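Search this site
Enter keywords
Go

Print this item | E-mail this item

Open afternoon at the Hornaven handling lab

Members who signed up in November for the Hornaven visit were split into two groups, and the second group got the longer session. These notes cover the second group only.

The lab occupies the ground floor of the old Girard building and works on picking flexible packaging. Diane MacPherson, who runs the test program, opened with the reason bags get a bench of their own. A carton has faces and edges that a planner can use. A bag changes shape each time it is touched, and clear film returns glare where a depth sensor expects a surface. On the lab's earlier setup the depth map over clear film was mostly holes, so the current system, called Jamura, relies on color images from the wrist and treats depth as a secondary check.

The arm carries a parallel gripper with two fingers. Finger pads are replaced after 100 hours of use. The control software is Cundetti, which the lab licenses and has modified for its own approach routine. The routine has 2 stages: a coarse move to a standoff position above the table with the fingers open, then a slow descent during which the grasp point is recomputed from each new image. Grip force is capped low for film and is set by hand.

We were shown the wrist view on a monitor while the arm worked. Zip-top bags are a useful case for the method. The film itself gives the software little to hold on to, but a colored seal strip has a clean boundary and a known orientation relative to the mouth of the bag. Contents also help when they contrast with the table.
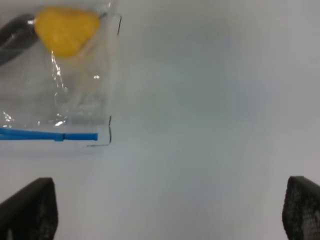 Photo: Hornaven handling lab, wrist camera

The blue seal and the yellow item inside are the strongest features in this view, with the gripper still open and clear of the bag. Highlights along the creases in the film are the usual source of false edges.

MacPherson gave the current figure as 92 percent successful picks on single bags, measured over the lab's standard set. Overlapping bags are well below that and she declined to quote a number. Cycle time is around 42 seconds, most of it in the descent. Questions ran past 4 p.m. and mainly concerned lighting, which at present is diffuse and fixed.

Print this item | E-mail this item

Reader comments

rkl: Was the 92 percent with retries or first attempt only? It makes a large difference for anything on a line.

Editor: First attempt. A second try is logged separately.

Toolcrib: We tried polarizing filters on clear film a few years back. Helped with glare, cost us too much light. Would like to know if they tested it.

j. in packaging: I was in the first group and we didn't get the wrist monitor. Any chance of a repeat visit?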